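Femside opens bathroom care workshop in Oltberg

Oltberg, 2022-03-26 – Femside, the household services company from Oltberg, is pleased to announce the opening of its new workshop for bathroom care. The workshop is at the Szulc building, on the ground floor, and it will receive the first groups in May.

The program is made for cleaning staff of small hotels, guest houses and rental apartments. In the past year Femside asked 485 of its customers which place in the home gives them the most trouble. The washbasin came before the oven and before the shower. Many customers wrote that they clean the bowl every day, but they forget the ledges, the faucet base and the overflow hole.

For this reason the first lesson of the course is given completely to the washbasin. It is practiced on a vanity with a white ceramic top, a chrome single-lever faucet and a two-door cabinet, a type which our customers have very often at home.

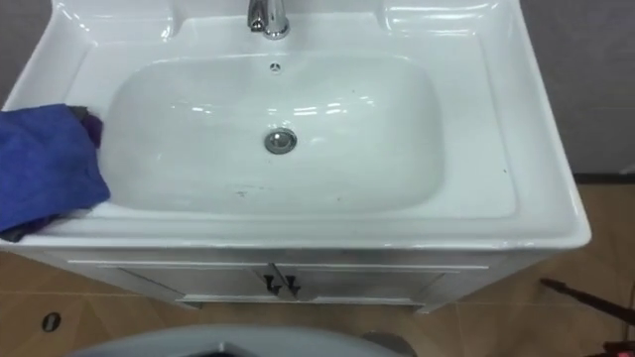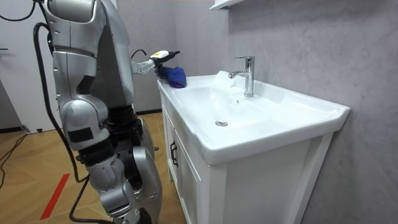
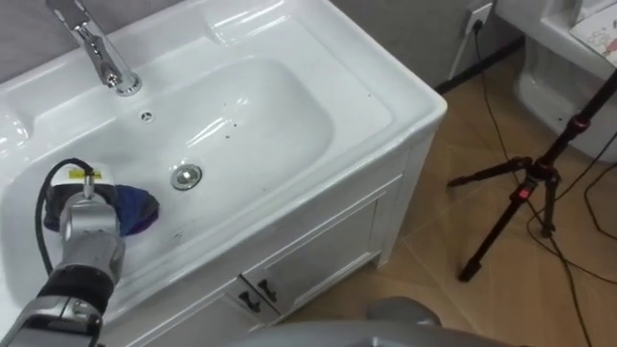 Participants learn to work from the top to the bottom. First comes the faucet, then the back ledge and the sides, then the walls of the bowl, and the drain stopper is the last. The cloth should be folded in four, so that a clean side is always ready. For limescale the cleaner must stay on the surface for 15 minutes before it is wiped, and the chrome is rinsed well and dried after. The cabinet doors get a separate cloth, with plain water and a drop of dish soap.

The cleaners for the course are supplied by Clindix, our partner for the products without chlorine. They are delivered in large refill containers, and each participant receives an empty spray bottle to take home.

One course has 17 lessons. Besides the washbasin, the lessons treat the shower glass, tile joints, the toilet, mirrors, textile care and the correct storing of products. Every group is small – we prefer that each person has enough time at the basin. At the end participants receive a certificate from Femside.

For the opening month there are 50 places. Registration is possible at the reception of Femside in Oltberg or by the contact form on our website. Companies which want to send several employees together are asked to write to us before they register, so that we can keep them in the same group.

About Femside

Femside offers cleaning, laundry and staff training for private homes and small lodging businesses in Oltberg and the neighboring towns.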